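3.2 Effect of softener dose on crease recovery

The knitted cotton samples were washed in the soft water of Jernia and in the harder water of Tretotby. We used the same detergent, Dinero, for both towns. Each sample received five wash cycles, and the drum was filled to 80 percent of the load given by the maker.

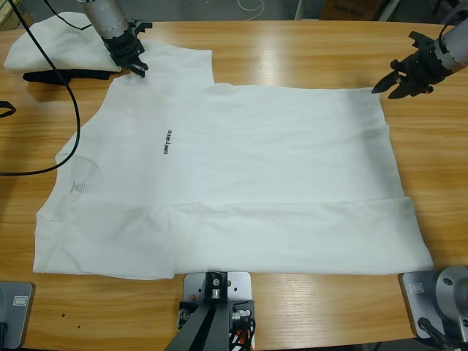
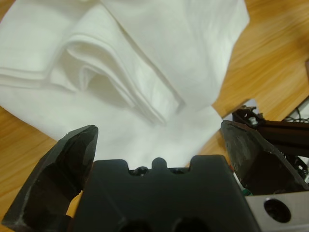
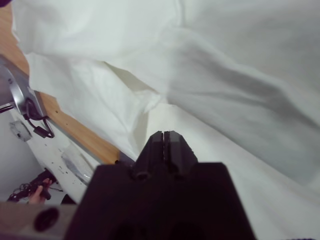
Figure 3. White fabric with folds or wrinkles.

Textile Care Studies, p. 703

In the hard water the creases stayed deeper after drying, and this difference became smaller when the softener dose was raised. A similar tendency was seen in our earlier trial with the Shimada drying cabinet, although in that trial the air was more humid. We did not find a clear effect of the dose on whiteness. It should be noted that three samples from Tretotby were dried in September, when the heating of the room was still off, and they are therefore treated separately in Section 5.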